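### 3.2 Room and furniture

The sessions took place in a rented office on the second floor of the Jugah building. Tables were white with white legs, and the small items used in daily work, potted plants among them, were left on top. Participants sat on office chairs and set their own distance from the table. Dimaculangan and Hidayat logged 680 seat changes in March, each session lasting 50 minutes with two breaks - one for water, one for airing the room.

Floor type was recorded because it affects how far a chair rolls when a person reaches forward.

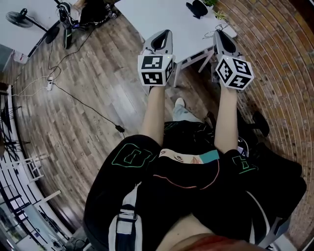

**Figure 2.** Seated work position at a white table, dark brown wood-grain floor, fan at upper left.

### 3.3 Seat distance

Distance was measured from the table edge to the front of the chair seat.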